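4.3 Comparing two finger sets in the simulator

Use this procedure to try a new finger set against the standard one before you mount either on the real arms. It assumes that Kudar is installed and that the Rovutico controller profile from section 4.1 is loaded.

Before you start

Close any other session that is using the same profile. Two sessions writing to one profile will corrupt the log.

CAUTION: Make sure the hardware link is set to Off. With the link on, the real arms follow the simulated ones.

Procedure

1. Open the Erport room from the scene list. Leave the room lighting at its default.

2. In the Grippers tab, assign the standard set to both arms. Run the first pass with matching grippers so you have a baseline.

3. Set the grip force limit to 600 and the step count to 1000. Use the same values for every pass.

4. Select the head view and press Home. Wait until both arms stop moving.

5. Raise both grippers to the table with the fingers pointing up. They do not have to be level with each other, but leave a gap between them wide enough to see the far side of the tabletop. Check that the laptop at the back of the table shows above the gap.

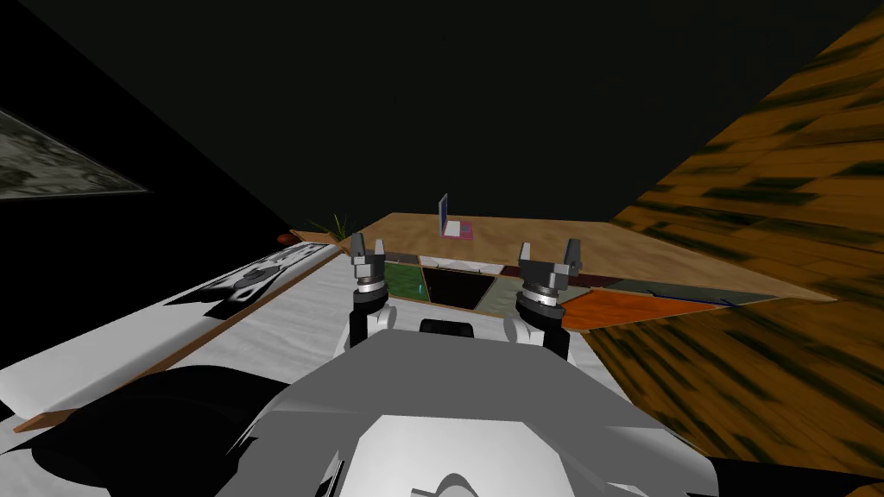

6. Press Record and run the open-close cycle on the left gripper, then on the right. The status line reads Done after each one.

7. Save the pass under a name that includes the finger set, for example "standard-01".

8. Change both arms to the new set and repeat steps 4 to 7.

Note: If the fingers jitter when fully open, lower the force limit to 900 divided by two – that is, 450 – and start over from the baseline. Do not mix passes made at different limits.

Reading the results

Open both passes in the Compare window. Look at closing time first, then at finger offset. An offset above 11 on either arm usually means the finger mount was entered wrong in the profile. Correct it and record that pass again.

Send questions about finger profiles to Tegwen Penry. Controller faults go to Theerawat Ruangrit, with the log attached.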